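**Ticket 1573: left arm lags behind the hand controller during teleop demos**

Status: open, workaround in place
Site: Natness lab, two-arm table
Software: Vodby teleop client, Ondieki recorder

**Problem**

When I guide the left arm by remote control, it follows well for the first minutes and then it begins to lag. The delay is small, but enough that I close the gripper too early or too late. The right arm does not have this. Both arms use the same client and the same settings file.

The task is picking up a cup and hanging it on the mug tree. We need 300 good demonstrations, and at the moment I must throw away too many.

**What I tried**

- Restarted the client. Lag is gone, then it returns after around 62 episodes.
- Swapped the left and right hand controllers. Lag stays with the left arm, so the controller is not the cause.
- Turned off the live preview in the recorder. No change.
- Lowered the speed limit for both arms. It feels smoother, but the delay in the log is the same.
- Moved the left arm to the other network port. The first session was fine, the second one was not.

**Log**

09:40 - Fresh start, both arms home. Delay normal on both sides.

11:15 - Left delay is growing. The client prints "command queue not empty" four times in one episode. I did not see this message for the right arm.

13:30 - Cleared the queue by hand from the Munau console. Left arm is normal again without a full restart. This is the workaround for now.

14:05 - Stopped at the approach pose to compare commanded and measured position.

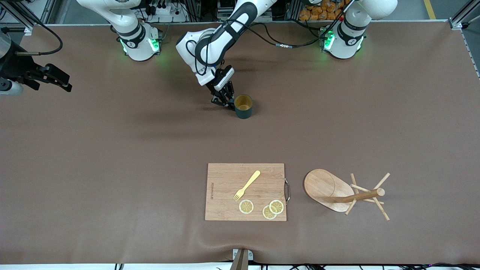
The comparison is only useful if the arm waits in the same pose each time, so I now use the approach to the cup as the test point. The left gripper is open right beside the dark green cup, and I hold the controller still there and read both values. Please do not use the cutting board with the lemon slices as reference, it can slide on the mat. The lights on both bases are green, so I do not think it is a fault state of the arm itself.

14:50 - Repeated the test after more episodes. Measured position arrives late again, and the queue is not empty.

**Questions for support**

1. Is there a setting to drop old commands when the queue grows? I found one for playback but not for live control.
2. Can the recorder mark late episodes by itself? Now I check them by eye - this is slow and I surely miss some.

I can send the full client log and the settings file. Please keep the ticket open until we have one complete session without clearing the queue.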